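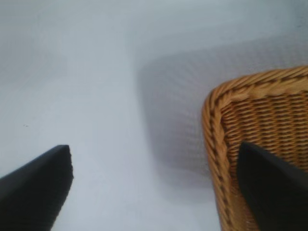
Itolbridge market traders get new pitch rules, fees up in June

ITOLBRIDGE, 2024-07-03 – Stallholders at the Itolbridge covered market are paying more for a pitch this summer, and a good few aren't happy. The town put the new fee table up in June. Small gap between notice and first bill – two weeks, traders say.

Under the new rules anyone selling bread, fruit or crafts pays by the foot, not by the day. Setup has to be done before the bell. Late arrivals lose the spot.

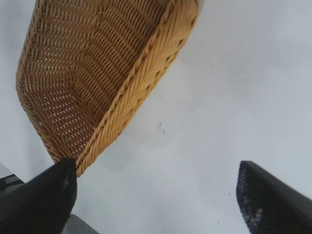
Raquel Ramalho said the new fee would eat most of what she clears on a slow morning, and that she'd sooner drive to Keltier and sell there.

The town says the money goes on the roof. Rain has been getting in over the Lill Street end since spring and the drains back up evry time there's a storm. A repair bill of $3,701 landed last month, and more is expected once the gutters come down.

The market has been running since 1855. Bread and baskets mostly, back then. Hours haven't moved much, and the bell is still rung by hand.
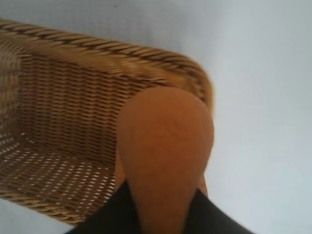
Woven basket with a braided rim.

Traders met at the Clelitz hall to talk it over. Loud, by all accounts. Five of them signed a letter asking for the daily rate to be kept through the fall, with the by-the-foot rate starting in the new year. The town clerk's office confirmed it has the letter and would answer in writing. No date given.

Parking came up too. Vans can no longer be left on the loading side after setup, and the back lot fills early with commuters. A trader pass was promised in the spring but hasn't shown up yet. 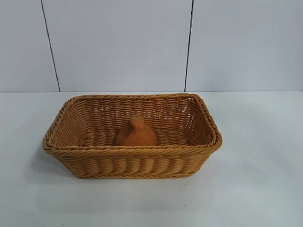 Salim Muli wrote in to say he shops there every week and would pay a little extra for his eggs and peaches if it kept the stalls open, but the town should of fixed the roof years ago.

Fees stay as posted untill the town replies. Pitch forms are at the market office, side door, mornings only. Bring last year's permit.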